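Clikholm Gears: two-arm assembly demonstrations

Last updated: April 28, 2024

Clikholm Gears is a small dataset for learning two-arm assembly from demonstrations. We built it to test one idea we got pretty excited about: if you train a policy to predict where each arm will be five steps ahead, does it get better at parts that have to seat on a peg? (On our bench, yes, and by more than we expected!)

## What's inside

- 1,000 demonstrations, split by starting layout
- 26 layouts, with 5 held out for testing
- Head-view video, joint positions and gripper commands for both arms
- A text label for each attempt: seated, tilted or dropped

## The task

Every layout uses the same basic parts: a round white plate with three short pegs, and metal gears that start out on the mat beside it. The arms have to pick up the gears and seat them on the pegs. Sounds easy, but a gear that lands a little tilted will sit on the rim of the peg forever, and plain behavior cloning loves to let go right there.
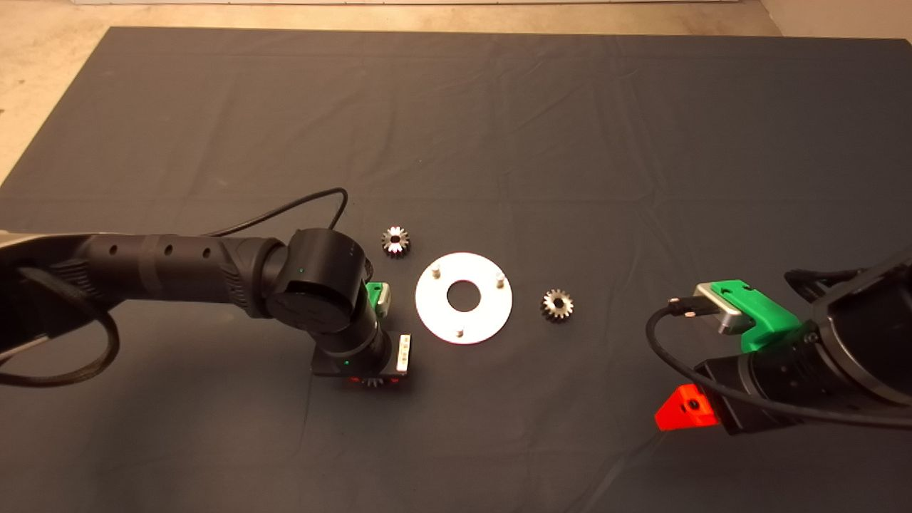 ## Baselines

We trained both models on 300 demonstrations first, then on the full training split. The look-ahead model (Nosta) does best on the held-out layouts at both sizes. What we like most is how it recovers: it will back off a tilted gear and try again, even though the training data has few retries. Ebony Ngata's notes on the loss weights are in `docs/loss.md`, and they're worth reading before you change anything.

## Known gaps

- The plate can shift when a gear is pressed down hard. We left those attempts in.
- The mat has wrinkles and folds, so don't assume a flat surface when you estimate height.
- Shiny gear teeth confuse our depth estimates. Fixes very welcome!

## Credits

Rochelle Ruddock and Nikau Donnelly recorded the data. Declan Hollis wrote the loader.

Related

- Wollden Pegs: single-arm insertion
- Giáp: labeling tool for long demonstrations
- Nosta: training code and checkpoints

Contact: Carleen Faulkner, Clikholm project | Back to top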